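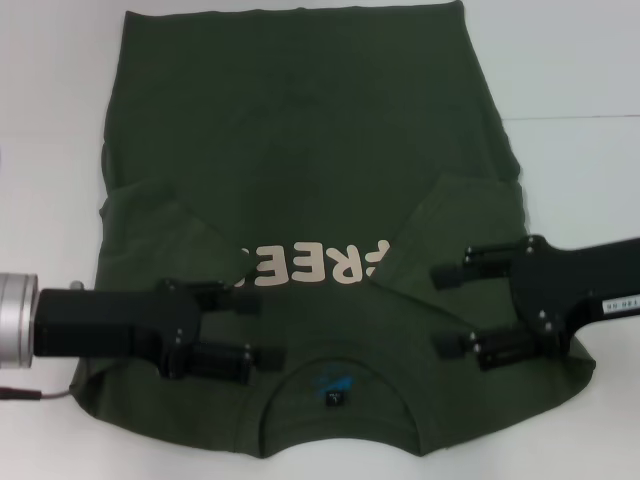 I've been using the Guninard laundry sheets for one whole box now, 72 sheets, and I'd like somebody to explain to me what I paid for. The box says one sheet handles a normal load, cleans as well as liquid, and "protects prints and color." We have hard water in Irkdale and I went in expecting very little. My dish towels come out smelling like whatever they smelled like before. The whites have gone a sort of tired gray. As for protecting prints, I have a dark olive T-shirt with FREE in big cream letters that I've been washing every week through this, and I can't say the sheets did a thing for it that cold water and turning it inside out wouldn't have done. Has anyone compared these with plain liquid in a way that would hold up? I don't mean "I love them and they smell nice."
posted by gravelpit at 7:12 PM

I love them and they smell nice.

OK, serious answer. I've been on sheets for a couple of years, two brands before Guninard, and my clothes are clean. I'm in an apartment with no elevator and I am done hauling jugs up the stairs. If your towels smell, that's old grease in the towels, or your washer needs cleaning. Have you ever pulled out the rubber gasket and looked in there? Do it before you blame the soap.
posted by mossy_sue at 7:40 PM

Gasket was cleaned before I started the box. Filter too. Same washer, same towels, and they were fine on liquid.
posted by gravelpit at 7:51 PM

How much detergent do you think is in one of those sheets? Weigh one on a kitchen scale. Then weigh a dose of powder. A sheet is mostly the stuff that holds it together and whatever soap they can get to stick to it. With hard water you need more detergent, and there's no room on the sheet for more. I'd be surprised if it did work.
posted by Dunlap_R at 8:05 PM

Comparing the weight is misleading, Dunlap. Liquid is largely water. You're weighing a jug of water against something with the water taken out and calling the jug the winner.
posted by mossy_sue at 8:09 PM

I said powder.
posted by Dunlap_R at 8:11 PM

Fine, powder. Powder has fillers in it too, depending on the brand.
posted by mossy_sue at 8:16 PM

Some of it does. The water softening part isn't filler though, and that's the part gravelpit needs.
posted by Dunlap_R at 8:20 PM

I used to work the counter at a wash-and-fold, so for whatever it's worth. People blamed the detergent for everything. Nearly always it was one of these: washer stuffed to the top, too much fabric softener, or stuff left sitting in the drum overnight. The sheets did come in while I was there, customers would bring their own and ask us to use them. On office clothes I couldn't tell the difference. On kitchen towels and anything a kid had been wearing, I could. We'd quietly run those twice.
posted by Sarita Nigam at 8:34 PM

"Quietly run those twice" is going in my file, thank you. That's two sheets, two loads of water and two loads of electricity to be as good as one scoop of the cheap stuff.
posted by gravelpit at 8:41 PM

Or put two sheets in one load? The Guninard box says two for heavily soiled, it's on the side panel.
posted by tinbucket at 8:44 PM

Then it should say 36 loads on the front.
posted by gravelpit at 8:46 PM

All right, nobody had a decent comparison so I did my own over most of May. I don't claim it's science. It's one household, one washer (Gimura front loader, the older model), and Irkdale water straight out of the tap. Here's how I went about it, and you can pick holes in it.

1. Cut an old white pillowcase into squares. Put the same stains on each one: coffee, olive oil, ketchup, mud from the yard. Left them on overnight so nobody could say I was going easy.

2. Ran three loads on the same warm cycle, one square in each, with everyday clothes filling out the drum so it was a normal load. First load got one sheet, second got two sheets, third got the Pandey powder from the hardware store at the amount on the scoop. The olive shirt went through all three with everything else, folded up and put in the drawer in between.
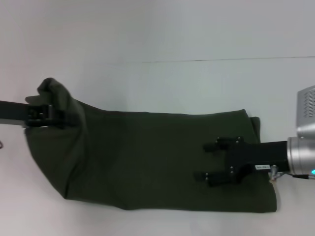

3. Let the squares air dry on the same rack and looked at them by the window in the morning. I wrote down what I saw before looking at which was which. My sister had marked the corners in laundry pen and kept the list.

4. Smelled the dish towels. Yes, really. My sister smelled them too and we didn't compare notes until afterward.

What I got: coffee came out of all of them, so coffee is a useless test and I'd skip it. Mud was faint on the single sheet, gone on the other two. Oil was plainly still there on the single sheet, lighter on two, and I had to hunt for it on the powder square. Ketchup left an orange shadow on everything, worst on the single sheet. Towels: we both picked the powder ones as clean and both put the single sheet last. The shirt lettering looked the same to me at the end as it did at the start, and three washes is too few to show anything about prints anyway, so I'm still waiting on what "protects" is supposed to mean.
posted by gravelpit at 9:25 AM

Well, I'll give you credit for the marked corners. I have problems though. You used warm and I think most sheet people wash cold, so it doesn't tell me much about my own laundry. And you have very hard water, which you said in the first post. You've shown they don't do well in Irkdale.
posted by mossy_sue at 10:02 AM

Warm should help the sheet, if anything. They dissolve better. If it loses on warm, I don't like its chances on cold.
posted by Dunlap_R at 10:10 AM

You don't know that, you're guessing.
posted by mossy_sue at 10:13 AM

I am guessing. So is the box.
posted by Dunlap_R at 10:15 AM

Did you run anything with no detergent at all? I ask because I suspect plain warm water gets out the coffee and most of the mud by itself. Without that square you can't say how much of the cleaning came from any of them.
posted by tinbucket at 10:31 AM

No, and I should have. That's a real hole. I have pillowcase left, so I'll do it.
posted by gravelpit at 10:38 AM

What did you pay, by the way? I got mine on a subscription and it came to 54 cents a sheet with shipping, and I've been wondering if I'm a sucker.
posted by pennywhistler at 11:20 AM

Less than that, I bought mine in the store. But if it takes two to do a load you're paying $1.08 to wash your towels. You could be a sucker on a subscription, those are hard to get out of. Check the renewal date.
posted by gravelpit at 11:27 AM

Renewed last night. Of course it did.
posted by pennywhistler at 11:33 AM

Something I'd add from the shop, on the print question. The thing that wrecked printed shirts was the dryer. Customers would swear up and down it was our soap, and then you'd find out they ran everything on high at home. Wash it inside out, cool, hang it up. I wouldn't pay extra for a detergent that says it protects prints. I never saw one that made a difference I could point to.
posted by Sarita Nigam at 12:04 PM

Thank you. I'd also like to know how the company would test it. I wrote to Guninard asking what "protects prints" was measured against and got back a coupon.
posted by gravelpit at 12:15 PM

Ha. How much was the coupon?
posted by pennywhistler at 12:17 PM

A dollar off two boxes.
posted by gravelpit at 12:19 PM

Ran the no-detergent square last night, same stains, same warm cycle, clothes in with it. tinbucket was right about the coffee, it's almost all gone with water alone. Mud is about the same as the single sheet. I had my sister look too and she couldn't put them in order. Oil and ketchup are worse than the single sheet, so the sheet is doing something. I'll say that much for it. I'm not buying another box.
posted by gravelpit at 8:48 AM

I'm keeping mine. I don't cook with much oil and I still have the stairs.
posted by mossy_sue at 9:30 AM

Nothing wrong with that. Try two in with the towels though.
posted by Sarita Nigam at 9:41 AM

Does the Pandey powder dissolve OK on cold? The last powder I tried left white crumbs all over my black jeans.
posted by pennywhistler at 9:56 AM

Mine hasn't left any, but I've only used it on warm. Put it in the drum before the clothes go in.
posted by gravelpit at 10:03 AM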